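Wurkska Course Planner: a review after one full course

27 Sep 2019

I teach short online courses for people who want to start selling their own services: bookkeepers, dog trainers, a few yoga teachers. Until this year I planned every course in a spreadsheet and a stack of index cards. In July I bought the Wurkska Course Planner, used it to build a six-week course from nothing, and then ran that course with a group of 26. I paid for it myself and have no connection with the company.

What you get

Wurkska is a web-based planner. It does not host your course. You still need somewhere to put your videos and take payments, and I use Gallton for both. What Wurkska does is help you decide what goes into the course, in what order, and how long each part should take. When you are done, you export the plan as a document or send it to a hosting service. Gallton is on the list of services it can send to, along with Plurthorpe and several I have not used.

The price is $35 a month, or $280 if you pay for the year. I took the yearly plan. There is a trial, but it limits you to one module, and one module did not tell me much.

Setting up

You start with a long form about your students. It asks what they already know, what they want to be able to do at the end, how much time they have in a week, and what device they will probably use. I found this part slow. Two of the questions are close to the same question, and you can't skip ahead and come back. It took me most of a morning.

The form does pay off later. I had said my students would have three hours a week, and when I added a fourth video to week two the planner showed the week in orange with the total time next to it. I would have missed that in my spreadsheet. I took the video out and moved it to an optional section.

Building the modules

Each module is a column and each lesson is a card. You drag cards from one column to another. Cards can hold a title, notes, a time estimate, a link and one picture. The picture fills the top of the card, and there is a stock library if you don't want to use your own. The library is larger than I expected and not well sorted - a search for "practice" brings back page after page with no way to narrow it down.
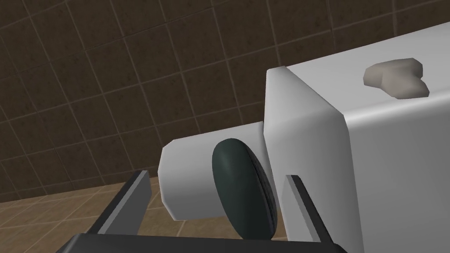
A 3D-rendered picture with a gripper and a dark green oval object.

The time estimates are the best part of the product. You put in the length of your video and the number of pages to read, and it adds time for note taking and for the exercise. My students filled in a weekly survey, and their real hours were close to the estimate in every week but the last one. The last week had a project in it, and the planner has no good way to estimate a project.

The exercise builder is weaker. It gives you 20 templates, and I used four of them. Many are the same quiz with a different layout. I wanted one where students trade work with a partner and comment on it, and I had to write that by hand in the notes field.

Exporting

The export to Gallton worked on the second try. The first time, all the lessons came through but the modules were in alphabetical order, so week five landed ahead of week four. Support answered the next day and told me to put a number in front of each module name. That fixed it. It should be in the help pages and it isn't.

The document export is fine. I printed it and kept it next to me during the live calls. Page breaks fall in odd places, sometimes in the middle of a card.

Compared with Urbonaitė

Before I bought this I spent a month with Urbonaitė, which is cheaper and has a nicer screen. It has no student form and no time estimates. If you already know your course well and only want to lay it out, it would do the job for less money. I kept filling weeks too full in it.

Who should buy it

If you are building your first or second course and tend to put in too much, I think Wurkska is worth the monthly price for two or three months. The yearly plan only makes sense if you build several courses a year. I build two, and I will probably switch to monthly when my year is up.

Rating: 4 out of 5. I took off a point for the templates and the export order.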